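**Keltatus Stone Sealer, one-pint bottle**
Bought with my own money, $37 at the hardware store on Ignacio Street

I have marble counters. They came with the house and I would not have picked them, but replacing them was quoted at a little over $4,000, so they are staying. Marble soaks up whatever sits on it. Coffee is bad, red wine is worse, and cooking oil leaves a dark patch that hangs on for weeks. A sealer slows all of this down. I have used three over the years, and the Keltatus is the latest.

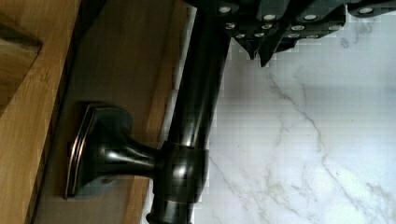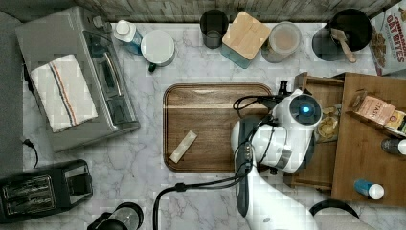
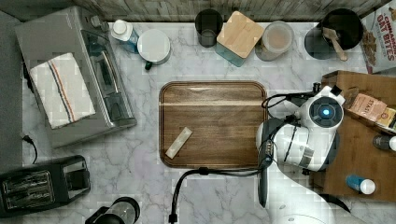
The bottle is plain white plastic with a flip cap. The sealer inside is thin and clear, and it pours faster than you expect. The first time I opened it I put down twice what I needed. It is water-based and has a mild smell, a bit like school glue, that was gone by dinnertime with one window open. My old Grukier sealer was solvent-based and I had to sleep with the kitchen door shut, so this is a big step up.

**Putting it on**

The instructions are printed on a fold-out label in very small type. They come down to this:

1. Clean the stone and let it dry overnight.
2. Wipe on a thin coat with a lint-free cloth.
3. Wait ten minutes, then wipe off everything still on the surface.
4. Wait 30 minutes and do a second coat.
5. Keep water off it for a day.

Step three matters most. I missed a strip next to the sink and it dried to a cloudy film. Rubbing with a dry cloth did nothing. A little fresh sealer on a rag softened it enough to buff away, and the label does mention this, but on the back of the fold where I hadn't looked.

Two coats on my whole kitchen used a bit more than half the bottle. The cloth that comes in the box sheds. Throw it out and use an old T-shirt.

The day without water was harder to manage than the rest of the job. We ate sandwiches on the porch and did the dishes in the laundry sink.

**How it has held up**

I sealed the counters last December. For the first few months, water stood up in round beads and wiped off clean. Coffee left overnight came up with a damp sponge. Olive oil did too. Beet juice left a faint pink mark that took a baking soda paste to lift.

By summer the water had stopped beading next to the stove and was spreading out flat. That is the part of the counter I wipe the most. The far end still beads as well as it did at the start. The label says one year. I would call it eight months for a counter that gets cooked on every day, and longer anywhere else.

It does not stop etching. No sealer of this type does. Lemon juice and vinegar eat into the polish on marble and leave a dull spot, sealed or not, and I have two new ones from canning pickles in July. The front of the bottle says "protects against everyday acids," and I think that wording is misleading. It will keep the color of the juice out of the stone. It won't save the shine.

**Compared with the others**

The Grukier lasted longer, close to a year and a half at the stove, but the smell is strong and it turned the stone slightly darker. Some people like that look. The Trundano spray is the cheapest and the easiest to use, and it wore off in six weeks. I would only buy it as a touch-up between real coats.

The Keltatus did not change the color of my counters at all. I checked by leaving a corner behind the coffee maker bare for a week, and I couldn't find the line afterward.

**Would I buy it again**

Yes, and I still have enough in the bottle to redo the stove side this fall. If the cap were better I'd have no real complaints about the product itself. It leaks when the bottle is stored on its side, so keep it upright under the sink.

Four stars out of five. The missing star is for the cap and the claim about acids.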